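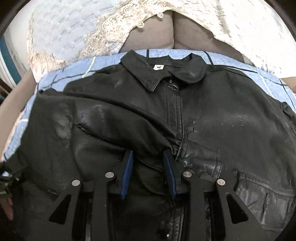 Casinos and card rooms should stop enforcing dress codes at the poker table. The room I play in most, at the Lakthorpe, brought one in last December, and I have been arguing against it since. The rule says no "distressed or visibly worn outerwear" after 6 p.m. A black leather jacket with creases all through it and a collar that curls at the tips is out under that wording, and a brand new hooded sweatshirt is fine. I don't think anyone who wrote the rule plays cards at night, when the air conditioning is set for a full room and the room is half full.

The case for the dress code goes like this. The Lakthorpe added a restaurant and wants people to walk from dinner to the tables. Dinner guests dress up a little. If they look over the rail and see nine people who look like they slept in a car, they won't sit down. Lorena Tapia, who runs the floor, explained this to me politely, and I believe she believes it.

I don't think it holds up. New players are scared off by other things. They don't know when to post the blind. They don't know if they can ask the dealer what a bet is. They're afraid of slowing the game down and getting sighed at. I sat next to a man in his first live game last spring who folded a flush because he was too embarrassed to ask for a second look at the board. His neighbor's clothes had nothing to do with it.

If the room wants dinner guests, it could run a small beginner table. The Granaddale does this. It's a $50 buy-in with a patient dealer, and regulars are asked to stay off it. Josée Sutherland deals there and told me most of the people who start at that table come back for the regular $1-$2 game within a few weeks. That's one dealer's impression and I wouldn't call it proof, but it's more than the dress code has going for it.

There's also the matter of who gets stopped. Zachary Ross has been turned away twice for a canvas work coat. He comes straight from a job site and he used to play three nights a week. Wojciech Wróbel wore a ripped designer sweater all through the winter series and was never spoken to. Wojciech buys in for $1,230 at a time. I like Wojciech, and he thinks it's unfair too. A rule that depends on the door staff guessing what a hole cost is going to be applied this way everywhere.

Rooms do need some rules about what people wear. I'm for a ban on full face coverings, and I'd accept one on mirrored sunglasses. Sleeves should be clear of the cards. Shoes should stay on. Those rules protect the game or the people sitting in it, and a dealer can apply them without having an opinion about anybody.

The spring main event had 38 entries this year at $685. I've heard the dress code blamed for that, and I've heard the weather and the parking blamed as well. I don't know. Two of my friends skipped it over the rule, and they may have skipped it anyway.

What I'd like is for the room to drop the outerwear line and leave the rest of the posted rules alone. Maëlle Lachance in the tournament office says written comments get read before the summer schedule is printed, so I've sent mine. If you play there, send yours. The address is on the back of the structure sheet.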